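The Butler Will Be With You Shortly
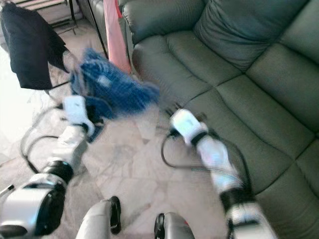 Tidying the living room, one blue cloth at a time.

Picking up the laundry takes Inna Kravets four minutes, and she complains through all of them. The robot she is training at Tondalier doesn't complain. It has tried the job 531 times since December and finished it 217 times, a record that would get most teenagers a talking-to.

"Cloth is the worst," Kravets says. "A cup stays a cup. A shirt is a new shape every time you touch it."

Her colleague Halyna Marchuk keeps the list of things that still go wrong, which stands at 81 entries. Number one is socks. Shiny floors are on there too, and so is anything pale on anything pale.

Would she have one at home? Marchuk thinks it over. For carrying a towel from the sofa to the basket, maybe - if she had the afternoon free to watch it. Folding is planned for next year. Ironing got a laugh from both of them, and Kravets went back to her screen for attempt 532.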